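4.3 Cleaning the drip tray and rinsing the water tank

Do this section once every 12 days, or sooner if the Usiria shows the RINSE light. Have a soft cloth and mild dish soap ready.

CAUTION: Unplug the humidifier before you lift the tank. Water may run into the base if the tank is tilted with the cap loose.

1. Turn the dial to OFF and pull the plug from the wall outlet.
2. Wait 2 minutes for the mist plate to stop.
3. Lift the tank straight up by its handle and carry it to a sink.
4. Turn the tank over, unscrew the cap and pour out the old water.
5. Fill the tank halfway with clean water, shake it and empty it. Repeat until the water runs clear.
6. Slide the drip tray out from under the base. Keep it level.
7. Wash the tray with dish soap. Rinse both sides and dry them with the cloth.

Note: Do not use bleach, scouring pads or the dishwasher. Printed designs can fade.

Set the tray on a flat surface while you wipe the base. Check that it does not rock. A warped tray will not slide back in and must be replaced.
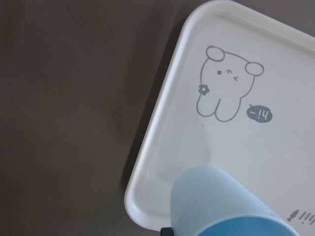

Fig. 12. Tray, nursery version (bear design).

8. Wipe the inside of the base with a damp cloth. Do not pour water into the base or hold it under the faucet.
9. Push the tray back in until it clicks.
10. Fill the tank to the MAX line, tighten the cap and set the tank on the base.
11. Plug in the humidifier and hold RESET for three seconds. The RINSE light goes out.

If the light stays on, see section 6.1, Scale on the mist plate.

Replacement parts

Trays and caps are sold through Flullano dealers. Give part number 84 for the nursery tray. The plain tray is sold only with the Insaurralde base and does not fit this model. The mist plate should be replaced after 1,420 hours of use by a service center.

Section revised 28/03/2019, T. Zapata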